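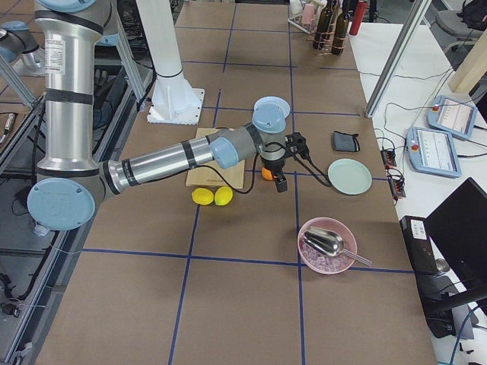 The work table at Furkton, with both arms mounted and the teach pendants on the side desk

The Stinon table is a two-arm robot workstation built at Furkton, a shared workshop, by Lacey Bloxham and other members. It is used for picking up and placing kitchen items. Work on it began in May, and members run it on Tuesday evenings.

Layout

The tabletop is covered with brown paper and marked off with blue tape. The cells differ in size and are laid by hand. Bloxham's notes name each cell by row and column, so that a layout can be set up again later. The paper is replaced when it tears, and the tape is then put down from a paper plan. 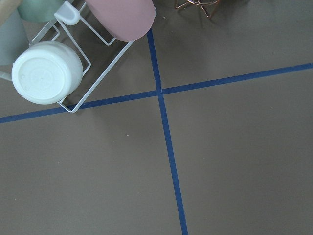

Dish rack with an upturned white cup, seen from above

Items

The item list, called the Rawat list after the workshop's old storeroom, covers cups, plates, bowls, fruit and a wire dish rack. Most of the dishes came from members' homes. Arm speed is limited to 400 millimeters per second.
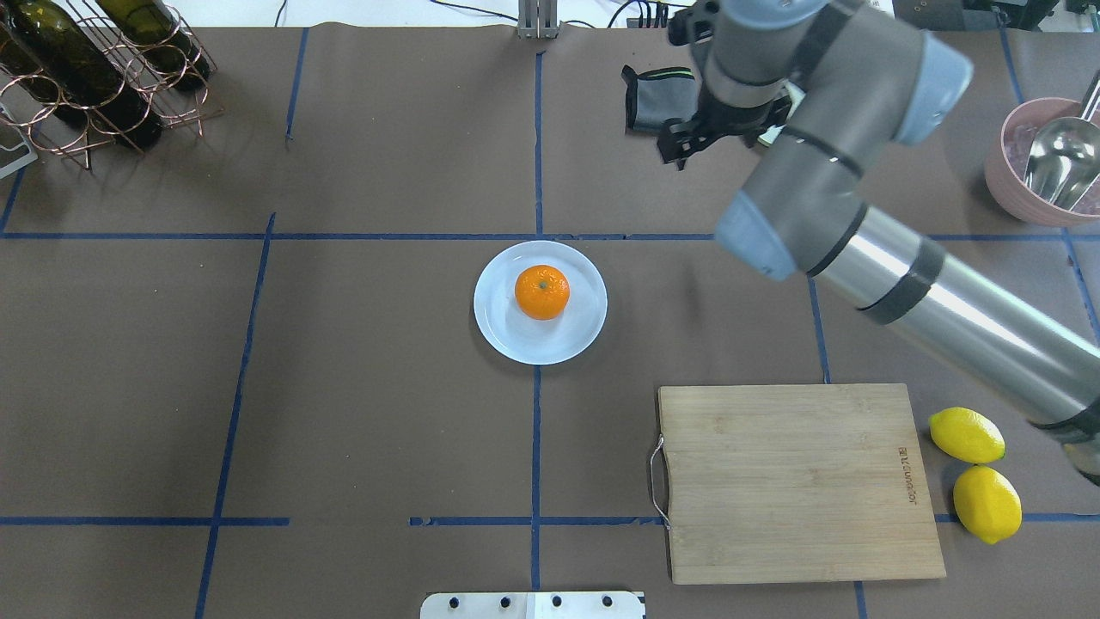
A mandarin on a plate, with one gripper open over the table

Software

Motions are taught at the pendant and stored by Flavico, a small program written by Bloxham. It held 127 motions at the last count. An earlier version kept them in a spreadsheet, which is still used for the item list.

See also

Furkton workshop
Rawat list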